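8/28/18

Card set today, first full block on the Widmer hand since the thumb pads were changed. The task as written up in the Pletgate sheet: pick the key card, bring it upright, carry it to the reader pad, hold it over the pad, put it back. An episode ends when the operator releases the pedal. Anything longer than the cut-off gets binned without review.

Morning lost to clock drift. The wrist camera and the joint log were out by more than 10 frames at the end of a long run, enough that the thumb closes in the log well before it closes in the video. Restarted the capture box, re-synced, threw out the lot from before the restart. Giltelstead will want to know why the count is down. I have put it in the run notes and left it at that.

Grasp notes. Thumb low on the card gives the best result. Thumb in the middle bends it, and the bend shows up as a false contact on the inner pads. Picking off bare timber is still the worst part. The edge is too thin for the fingertips and the operator ends up dragging the card, so we get 2 styles of pick in the same set: drag to the table edge and pinch, or press one corner and tip. I have labelled them separately. The policy trained on the May data averaged the two and did neither.

Glare off the card is a nuisance in the wrist view but I am leaving the lights alone. The Wulledine site has worse lighting than ours and the model may as well see some of it now.

Changed the label scheme a little. "Over pad" now starts when the card is fully above the rim, where before it started at first overlap. Old episodes need relabelling to match. Will script what I can from the wrist pose and do the remainder by hand.

To do: second card with a plain face, pad rotated between episodes, spare cable for the pedal, check the free space on the capture drive before starting.

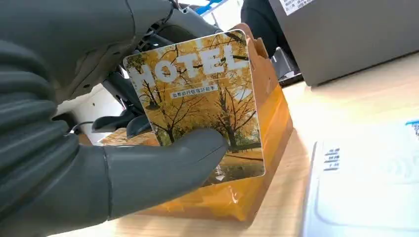 Wrist view, key card held upright, reader pad at right.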